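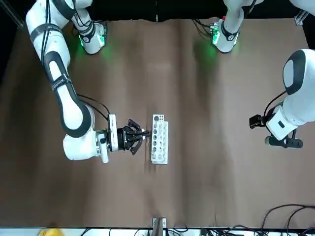
手順1 作業面とラックの準備

Plavier双腕キットを組み立てて電源が入るところまで来たら、いよいよ小物の受け渡しを教えていきます。このページでは、右腕の三本指グリッパーで小さな部品をつまみ、試験管ラックの穴に差し込むまでを、順番にゆっくりご案内します。組み立てそのものについては別ページ「Plavier 開梱から初回起動まで」にまとめてありますので、まだの方はそちらを先にどうぞ。

まず机の上です。茶色のつや消しシートを敷いて、ラックのまわりには何も置かないようにします。わたしは最初、ドライバーやらメモ帳やらを端のほうに置いたまま始めてしまい、腕を動かすたびにひやひやしていました。慣れるまでは、ラックだけをぽつんと立てておくくらいがちょうどいいと思います。シートのしわは多少残っていてもかまいませんが、ラックの底が当たるところだけは手のひらでよくならしておいてください。ここが浮いていると、あとで高さを教えるときに数字が合わず、しばらく悩むことになります(なりました)。

ラックは白い細長いもので、丸い穴が二列に並んでいるタイプを使います。穴の大きさがまちまちなので、どの穴を使うかを先に決めて、メモに書いておくと楽です。初めての方には、つまむ部品よりひとまわり余裕のある穴をおすすめします。

手順2 グリッパーの取り付けを確かめる

三本指グリッパーは、手首の先に白い四角いアダプタープレートをはさんで取り付けます。このプレートはFetgateの別売り品で、Plavierの標準セットには入っていません。注文のときに見落としやすいところなので、カートに入っているかどうか、もう一度見てみてくださいね。

ねじは対角線の順に、少しずつ締めていきます。一か所だけ先にぎゅっと締めると、プレートがわずかに傾いて、指先では思いのほか大きなずれになります。締め終わったら指先を軽くつまんで揺すってみて、がたつきがなければ大丈夫です。

手首から工具側へ回るケーブルは、ゆったりとした輪になるように余裕を持たせます。ぴんと張っていると、手首を回したときにコネクターが引っぱられてしまいますし、逆に長すぎると机の上の物に引っかかります。手首を左右いっぱいまで手で回してみて、どちらの端でも輪が残っているくらいが目安です。

手順3 腕を起こして、左腕を逃がす

主電源を入れ、肩の根元のランプが緑になるのを待ちます。両腕とも緑になったら、付属ソフトのKovalを立ち上げ、「接続」を押してください。画面に473という番号が出たときは、ソフトと腕のバージョンがそろっていない合図です。更新メニューから腕側を新しくして、電源を入れ直すと消えます。

今回は右腕しか使いませんので、左腕はラックから十分に離れた位置で待たせておきます。何も持たせず、グリッパーを少し浮かせた姿勢を「待機」という名前で保存しておくと、ほかの作業でも使い回せてとても便利です! 保存するときは、右腕がいちばん大きく動いたときにもぶつからないかどうか、速度を落として一度通しておきましょう。

手順4 つまむ位置を教える

Kovalの「手で教える」ボタンを押すと、右腕が軽くなり、手で持って動かせるようになります。このとき、グリッパーを持つのではなく、手首の少し上を両手で支えるようにしてください。指のほうを持ってしまうと、せっかく合わせた向きが変わってしまうことがあります。

つまむ部品を机に置き、指先をまっすぐ下に向けて近づけます。三本の指が部品を囲んだところで「点を記録」。続けて、そのまま真上に少し持ち上げたところでもう一度「点を記録」。この二つ目の点を省く方が多いのですが、あるのとないのとでは、あとの動きの落ち着きがずいぶん違います。

握る力は、5から始めてみてください。硬い部品ならこれで足りますし、すべるようなら一つずつ上げていきます。やわらかいもの、薄いものはもっと弱くてもよいでしょう。

手順5 ラックの手前で一度止める

部品をつまんだら、いきなり穴の上へ向かわず、ラックのすぐ横で一度止まる点を作ります。指先を横に向け、部品の先がラックのほうを向いた姿勢にして、ひと呼吸。ここで部品が指の中で傾いていないかを目で確かめます。

傾いている場合は、つまむ位置に戻って教え直すのがいちばん早道です。ラックの側で帳尻を合わせようとすると、次に部品を替えたときにまた合わなくなります。わたしは半日ほど帳尻合わせを続けたことがありまして、あまりおすすめできません。

手順6 穴に入れて、離す

止めた位置からラックの上へ上げ、部品を縦に起こして、選んだ穴の真上まで動かして「点を記録」します。あとはゆっくり下ろしていくだけですが、Kovalには「そっと下ろす」という項目があり、下で何かに当たると自動で止まってくれますので、ここは遠慮なく頼りましょう。

指を開くのは、部品の下側が穴に入ってからです。開いたらまっすぐ上に抜いて、ラックの横まで戻ったところで一連の動きはおしまい。全部で14点ほどになっていれば、だいたい過不足のない教え方です。

手順7 通しで動かす

最初の通し運転は、速度を一番低くして、非常停止ボタンに手を添えたまま行います。問題がなければ少しずつ速くしていきますが、部品を持っている区間だけは控えめの速度に残しておくと安心です。

購入を迷っている方へ

Plavier双腕キットは、販売店のMillgateで1,799ドルです。三本指グリッパーは選択式で、上に書いたとおりアダプタープレートが別に要ります。左腕用の小さいグリッパーだけでも軽い物の移動なら十分こなせますから、まずは標準のまま使ってみて、つまむ物の形に困ってから三本指を足す、という買い方もよいと思います。

気に入っているのは、手で教えるときの腕の軽さです。長く触っていても肩が凝りません。気になるのはケーブルの多さで、机の手前や奥にどうしてもたまってきます。面ファスナーの結束バンドを一袋、一緒に買っておいてください。

次のページでは、左腕で部品を渡し、右腕で受け取る動きを教えます。「待機」の姿勢をそのまま使いますので、消さずに残しておいてくださいね。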